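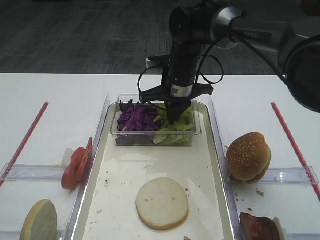 Catalog > Food Preparation > Sandwich and Burger Stations > Trostska Tray and Container Set

Trostska Tray and Container Set

One large white metal tray and one clear rectangular container for cut vegetables. The set is meant for a small kitchen, a canteen or a training room where burgers and sandwiches are put together by the piece, with the bread lying in front and the filling standing behind it.

We at Gosselin have sold the tray for several years as a single item. Customers often asked which container fits on it without taking the whole place, so now we offer the two together. You can still order them separately, please see the end of the page.

The container

The container has transparent walls on all sides. The cook sees from the front how much is left and does not need to lift or tilt anything. It is 200 mm wide and 120 mm high. We recommend to fill it up to 100 mm, so that shredded lettuce does not fall over the edge when you take from it.

It is sold without lid. A flat lid is available as an accessory and we advise it for everyone who keeps the filled container in the refrigerator overnight.

Two vegetables can be placed side by side in one container. Purple cabbage and pale green lettuce is the pair that most of our customers use, and it works well for a simple reason: both are light, both are cut in strips, and the colors are so different that a mistake is noticed at once. When the vegetables are of similar color, for example lettuce and white cabbage, we would rather use two containers.

For wet fillings, like tomato slices or pickles, this container is not the best choice. The liquid goes to the bottom and after some time it reaches the neighbor. Please look at our perforated inserts, or keep the wet filling in its own small bowl next to the tray.

A few notes on filling, which Annick Hiebert from our test kitchen has written down for new customers:

Dry the lettuce well before it goes in. A salad spinner is enough. Wet shreds stick together and come out as one lump, and then the portion is too big.

Put the cabbage in first and push it gently to its side with the flat hand. Then put the lettuce, loosely. Do not press the lettuce down in order to get more in, it becomes dark at the broken places.

Cut the cabbage thin. Thick pieces are hard to take in a regular amount and they slide out of the bun when somebody bites.

The border between the two sides will move a little during the day. This is normal. If you want it to stay exact, order the divider (see accessories).

The tray

The tray is metal, white, with a raised rim around the edges. The surface has only a slight sheen, so it does not throw the ceiling light in the eyes. On the white ground you see every crumb. Some customers told us in the beginning that they do not like this – a gray tray looks clean for longer. We think a tray that shows what is lying on it is a good thing in a kitchen, and we have stayed with white.

The rim keeps crumbs and fallen shreds on the tray and away from the table. At the end of the work you carry the tray to the bin, empty it and wipe it. The rim is also useful when you carry bread on the tray, but please do not carry the tray together with the full container. Take the container off first.

The usual arrangement is with the container at the far end and the open area in front of the person. Lay the bun half in the middle of the open area with the cut side up, and leave free space around it. A lot of filling lands next to the bread when people are learning, and it is easier to pick up when the next bun is not lying directly there. For faster work you can lay more halves in a row along the long side.

Réka Hegyi, who ordered for a school kitchen, wrote us in November:

"The children prepare their own sandwich with it one time in the week. Before, we had bowls standing directly on the table and the cabbage was everywhere, also on the floor. Now it is mostly on the tray. I would like the tray a little heavier, because the small ones push it away when they lean on it. We have put a damp cloth under it and this helps."

We can confirm the advice with the damp cloth. Rubber feet are not possible on this model.

Cleaning

Container: dishwasher, upper basket, or by hand with warm water and a soft sponge. Please do not use the rough side of the sponge. The walls become dull from it and cannot be polished clear again. Purple cabbage can leave a light color in the corners when it stays in for more than one day. Warm water with a little vinegar takes this away in most cases.

Tray: by hand is better. Shake off the dry crumbs before you wipe, otherwise they turn into a paste and you spread it around. Do not cut directly on the tray. A knife leaves gray lines on the white surface and we cannot accept this as a complaint. Dry the tray before you stack it.

Neither part is for the oven or the microwave.

What is in the box

One white metal tray
One clear container, without lid
One sheet with instructions for care

Accessories

Flat lid, clear
Divider for the container, push-in
Perforated insert for wet fillings
Paper liners for the tray, pack of 200
Short tongs by Brutow, with narrow tips, for shredded vegetables

About the tongs: with wide salad tongs you take too much at one time and you hit the wall of the container. The narrow ones reach well into the corners. For lettuce it is best to close them only lightly.

Questions we receive often

Does the container stand firmly on the tray?
Yes, it has a flat bottom. It is not fixed, so you can turn it or put it on the other end for a left-handed person.

Can I put two containers on one tray?
It is possible when you place them behind each other, but then not much area is left for the bread. We suggest a second tray.

Is the older Tronisine lid suitable?
No. It looks almost the same but it is a little too narrow and falls in.

Can the tray be used for raw meat?
We ask you to keep one tray for bread and vegetables only, and to take another color for meat.

Ordering

The set, the single tray and the single container are in stock. Accessories are packed in the same parcel when they are ordered together. For larger orders from schools and canteens please write to Lilibeth Dalisay in our sales office and tell her how many work places you want to equip – she will make you an offer with the suitable number of lids and liners. Replacement containers can be ordered one by one, also when you bought your set a long time ago. The size has not changed.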